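# The Long Walk to Fendside

An old beagle can take eleven minutes to get past one hedge. I know this because I spent a morning in July following a pack of them down the lane at Fendside, a sanctuary for senior dogs on what used to be a dairy farm outside Noreck, and the hedge in question was very, very interesting.

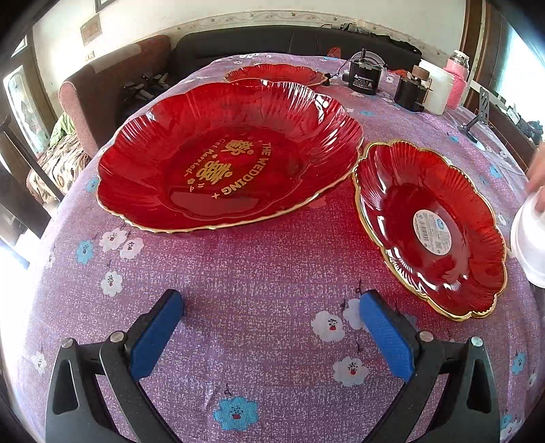
*Gold-edged red glass dishes on a flowered tablecloth.*

There were nine dogs on the walk that day, all of them past ten and two of them past fifteen. The lane is only 400 yards long, from the barn door to the creek, and the walk is on the schedule for a full hour. Most days it runs over. The rule at Fendside is that the slowest dog sets the pace, and the slowest dog that morning was Rashti, a brindle hound mix with a white muzzle and ears like oven mitts, who stopped to give serious thought to every fence post.

I loved every minute of it!

Fendside takes in dogs that shelters have the hardest time placing: the ones with cloudy eyes, bad hips, heart pills twice a day, or an owner who has moved into care and couldn't bring them along. The sanctuary has room for 38 at a time. Since it opened it has cared for 684 dogs, and the office wall has a photo of each one, pinned up in rows that have now turned the corner and started along the hallway. Some went on to new homes. Plenty of them stayed for good.

What surprised me most was how lively the place is. I had pictured something hushed, with blankets. There are blankets (so many blankets), but there is also a terrier who steals gloves out of back pockets, and a pair of elderly dachshunds who bark at the mail truck from the second it turns off the county road until it's back in Noreck. At breakfast the noise in the barn is tremendous. Twelve-year-old dogs will dance for breakfast. I watched a shepherd with three good legs turn two complete circles at the sight of a bowl.

## Getting the floor right

The barn itself took years to get right. The first version had smooth concrete, easy to hose down and miserable for dogs with weak back ends, who slid and then stopped wanting to get up at all. Now there's rubber matting from wall to wall, with low ramps between the sleeping area and the yard. The beds sit flat on the floor with no rim to step over. Water bowls are raised, and there's one every few paces, so a stiff dog doesn't have to cross the room for a drink.

Lights stay on low all night. Older dogs can get confused in the dark, and the staff found that a dim lamp near each doorway cut down on the pacing and the 3 a.m. howling. One person sleeps in the room over the tack store every night, with a monitor on, and goes down whenever somebody needs to go out. Somebody always needs to go out.

Medicine is the biggest job. The chart covers a whole side of a refrigerator, and on the day of my visit it listed 114 separate doses, morning to bedtime, hidden in cheese, liver paste, peanut butter or, for one very suspicious spaniel, a meatball inside a second meatball.

## Going home, even for a while

People do adopt from Fendside, and more of them every year. The sanctuary also runs a foster plan in which it keeps paying the vet bills for life, and that has opened the door to retirees and renters who'd love an old dog but can't risk a surprise surgery. The families I spoke with used the same word again and again: easy. Old dogs already know what a couch is for. They sleep while you work. They've seen a vacuum cleaner before.

Plastier, a fourteen-year-old poodle cross the color of wet sand, went out to a foster home for what was meant to be a two-week trial. That was three winters ago. She has her own stair carpet, her own armchair and a standing date with the neighbor's cat, whom she ignores.

The yearly open day brings in almost 1000 visitors, and the lane gets crowded enough that the walk has to be done in shifts. If you can, come on an ordinary morning. Walkers are asked to be at the barn door by 8:30, in shoes that don't mind mud, with nothing edible in their pockets and gloves kept well out of reach of the terrier.

We got back to the barn well after ten. Rashti had one more fence post to check, so we all stood in the sun and waited for him, and then somebody opened the gate.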